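The guest room at Adams House is open again from 13th June, after a spring in which it was mostly used for storing folding chairs. Residents can book it for visiting family at the same rate as last year, $38 a night, with a limit of seven nights per stay. The sheet at the front desk is the only booking list. Please don't leave notes under the office door, as two of them went missing last year and one family arrived to find the room taken.

Mireille Akl has taken over the bookings and the linen. She is in the office on weekday mornings and will answer messages the same day if they come in before noon. Keys are handed over in person. If your guests arrive in the evening, collect the key for them earlier in the day and sign for it yourself.

## What has changed

The old carpet was taken up in the spring. It had been down for longer than any of the current residents have lived in the building, and the padding under it had gone to powder. The new flooring came from Allano and was laid in two days. It is easier to sweep but louder, so guests are asked to take off outdoor shoes, particularly if they are coming in late. The apartment underneath has a baby.

The radiator valve was also replaced. It now turns the normal way — clockwise for less heat — and the handwritten label saying otherwise has been thrown out. The window still sticks in damp weather. Push at the bottom corner and it will open.

We spent $200 on bedding, most of it at the Nilis closing sale. That paid for new pillows, a second blanket and enough sheets that the bed can be changed between guests on the same day. Anyone with spare bath towels in good condition can drop them at the office. We have plenty of hand towels.
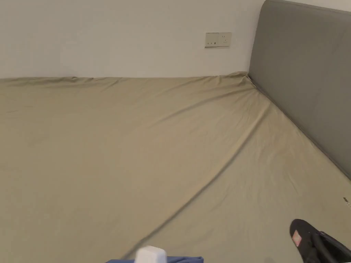
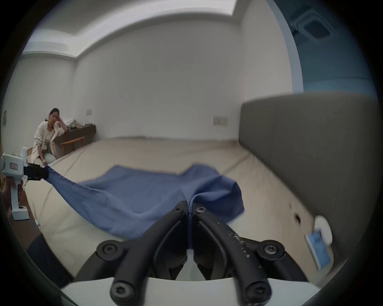
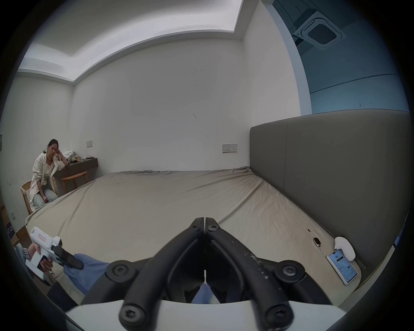

## Before your guests leave

- Strip the bed and put everything in the canvas bag behind the door. The blankets stay in the room unless something has been spilled on them.
- Take out the trash. The bins are in the side yard, past the bicycle racks, and the gate needs a hard pull to latch.
- Close the window and turn the radiator down.
- Bring the key back by 11 in the morning. A lost key costs $38 to replace, the same as a night's stay, and the charge goes to the resident who made the booking.

## Parking and breakfast

Visitors can park on the street without a permit after 6 in the evening and all weekend. The two spaces by the loading door are for deliveries, and the towing company does check them. If your guests are driving something larger than a regular car, talk to Mireille first and she will see whether one of the rear spaces is free.

There is no kitchen in the guest room, but there is a kettle, and the refrigerator in the common room has a shelf marked for visitors. Primura, the bakery on the corner, now opens at 7 and sells coffee from the side window. They take cards. The rye bread is usually gone by midmorning on Saturdays, so go early if you want it.

## Summer dates

The last week of June is already full. There are still openings in the second half of the month, mostly midweek. If you booked and your plans have changed, please cross your name off the sheet or tell Mireille, even at short notice — there is a waiting list for weekends, and people on it are often glad to have one night.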